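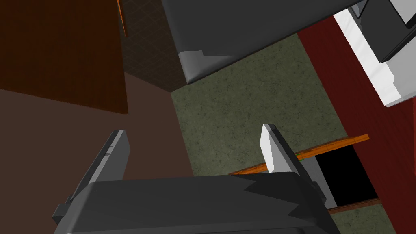 Learning to bake my grandmother-in-law's rye bread (part two)

January 14, 2020

So the second loaf is out, and I have eaten a third of it standing at the counter with cold butter, which should tell you how things are going compared to last time. If you missed the first post, the short version is that I made a brick. Valentyna Tkachuk, who is my husband's grandmother and has been baking this bread since before she was tall enough to see into the oven, knocked on it with one knuckle and asked if I was planning to build something.

A few of you wrote to ask for the recipe and I kept putting it off, partly out of shame and partly because there isn't a recipe. There's a notebook. It has a green cover and the page for rye says (I'm translating) "flour, water, salt, the old dough, enough." Enough! I asked her enough of what and she said all of it.

What I've done since July is stand next to her every time she bakes and weigh things before she can throw them in the bowl. She hates this. She'll have a fistful of flour in the air and I'm sliding the scale under it like a waiter. But I've now got numbers I trust, more or less, and they're at the bottom of this post for the people who only came for those.

The starter

Mine is called Yatsenko, after a stray cat my husband had as a kid who also smelled odd and was impossible to kill. I got him as a spoonful in a jam jar from Valentyna and for the first month I fed him white flour, because that's what I had. She let me do it. When I finally asked why my dough was so slack she looked in the jar and said, "He's hungry for rye, why would you give him cake?"

I switched to whole rye and he doubled overnight and pushed the lid off. There is still a little bit of him on the underside of the cabinet. I've tried a wet sponge and I've tried a butter knife, and whoever buys this apartment after us can have it.

I feed him the night before, equal weights of flour and water, and leave him on top of the fridge. In winter our kitchen gets pretty cold, so lately I've been putting the jar in the oven with just the light on. Please put a note on the oven door if you do this. Ask me about the jam jar I used to have.

The flour

I've been through a lot of flour. The supermarket rye is fine but it's very finely ground and the bread comes out a bit like cork. Then my friend Gopinath Chettiar told me about Dritham, a small shop across the river that sells it out of big paper sacks, and that was a whole different thing. It's coarser and kind of gray, and it smells like a barn in a good way. I bought way too much. It's in the closet with the winter coats, and my scarf has a faint smell of rye now that I've decided I like.

Gopinath bakes sourdough, the tall, holey, handsome kind, and he thinks rye is a punishment. We swap loaves. He tells me mine would be good for a long sea voyage, and then he texts me at ten at night to say it's gone.

The part where I went wrong

I kneaded it. That was the big mistake with loaf number one. I'd made plenty of white bread and I thought dough was dough, so I got in there with both hands for a good ten minutes and it got stickier and stickier, and I kept adding flour, and that's how you get a brick. Rye dough is more like wet cement. You stir it with a spoon until there's no dry stuff left, and then you leave it alone. Wet your hands, scoop it into the tin, smooth the top with the back of a wet spoon. Done! My forearms were a little insulted.

The other mistake was cutting it warm. I know, I know. Everybody says to wait. But the whole apartment smelled amazing and I figured one slice couldn't hurt. The middle was gummy and it stuck to the knife in a gray smear, and I assumed it was underbaked, so I put it back in, and then it was gummy and also burnt. This time I wrapped it in a towel and went to the movies so I couldn't get at it. (The movie was bad. I thought about bread the entire time.)

It really does need until the next day. Valentyna says two days, but she has a stronger character than I do.

The numbers, as promised

For one long tin, the kind you'd use for pound cake:

Active rye starter: 200 grams
Coarse rye flour: 353 grams
Warm water: 300 grams, plus a splash if it looks stiff
Salt: a heaped teaspoon
Caraway seeds: a spoonful, if you're me. None, if you're Valentyna, who picks them out and lines them up on the edge of her plate.

Yes, 353 is a silly number. That's what she threw in the bowl three bakes in a row, by hand, without looking. I tried rounding it to 350 and I'm sure it made no difference at all, but I felt rude, so 353 it is.

Stir everything together, get it into a greased tin, and cover it. Let it rise until you see little pinholes starting to open on top. In my kitchen that took 6 hours, but yours is probably warmer. Then into a very hot oven for fifteen minutes, turn it down to medium, and give it another 45 or so. The crust should be dark, darker than you're comfortable with. Mine cracked down one side and I was upset about it until I saw that hers does too.

What's next

My sister-in-law Zoia Harasym is coming to stay next month and she has asked for the version with prunes, which I didn't know existed. There's nothing in the notebook about prunes. I called Valentyna and she said of course there's one with prunes, it's the same but with prunes. How many? I'm sure you can guess what she said.

I also want to try it in a round shape without a tin, which Gopinath says will end up as a pancake. We've bet a bag of flour on it, and I don't have room in the closet for another bag of flour, so I'm not totally sure which way I'm rooting.

If you've got a prune rye in your family, please leave it in the comments, preferably with weights. I have half a loaf left and I'm going to go toast some of it now.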